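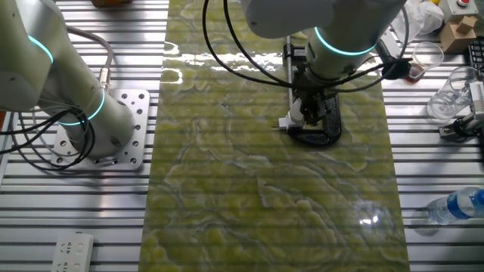
**Department of Interior Materials, Probert College**

# Unit 6: Patterned and veined surfaces

Read this before the April workshop. Bring a pencil and the Brusteo sample book.

## Terms

- **Ground:** the main color of a surface, the one you would name first.
- **Vein:** a line that crosses the ground, lighter or darker than it.
- **Repeat:** the distance before a printed pattern starts again.
- **Bookmatch:** two neighboring pieces opened like a book, so the veins mirror each other.

## Natural and printed veining

Marble starts as limestone that has been changed by heat and pressure. Veins come from other minerals in the rock, such as clay or iron oxides. No two slabs match exactly, though slabs cut one after another from the same block are close.

A printed pattern has a repeat. The Lolten sheet we use in class repeats every 156 cm. On a short counter you will never see it. On a long wall you will, unless the joints are planned.

Green grounds with pale veins need care under warm lamps, which push them toward yellow. Check the sample in the light of the finished room.

## Gloss

A glossy face makes color look deeper and shows every scratch. It also throws back windows and lamps. View a sample flat, then upright, before you write down its color. Lamps in the color booth are set to 4000 K.

## Working out a layout

The Mundari lobby wall is 564 cm long.

1. Divide the length by the repeat: 564 / 156 = 3.62.
2. Round up to four repeats.
3. Add 10 percent for waste to the full length: 620.4 cm.
4. Compare with four repeats, 624 cm. Order the larger figure.

Mark the joints on your drawing and label the vein direction on each piece. Drawings without a direction arrow will be returned.

Next unit: edges and corners.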